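Skundine Robotics Club
About us

Most school robotics clubs will tell you they build the leaders of tomorrow. We doubt it. Skundine is an after-school club at Remia Technical School where students spend a lot of hours getting machines to pick things up, and a fair share of those hours end with the thing on the floor.

Who runs it

Khadija Bennani started the club after judging one too many competitions where the robot worked only on the table it was built on. She teaches physics and still signs off on every project. Abdelkrim Shehata handles the hardware and the arguments about hardware. Neither of them believes a demo video until they have seen the same run done again by a different student.

What we do

There are two groups. The first learns wiring, basic code and how to read a data sheet. The second works on Mavuvton, our long-running project on teaching grasping by hand: a student does the task holding a gripper, and the recordings are used to train a model. We were told this would be easy. In February the model could close on a bottle and not much else, and we have stopped quoting success rates from our own room.

Meetings last 90 minutes. Students in the second group keep a written log, including the bad days, and the log counts for more with us than the final run.

Competitions

We enter the Kabbaj Cup and skip most of the others. Our best finish is 7th. Judges like lights and a speech, and we have not worked out how to care about either.

At work

A Mavuvton session, with the gray hand-held gripper in use and its square marker on top. The two white service robots are standing behind it, one with a bottle on its lid.
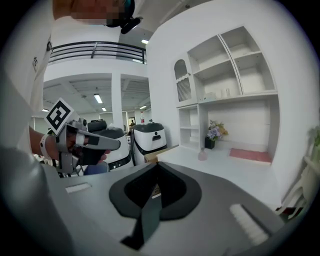
Joining

Any student may come to two meetings before deciding. No experience is needed, though patience helps. If you mainly want something for a college application, there are quicker ways to get it.

Page last updated 9 Jul 2026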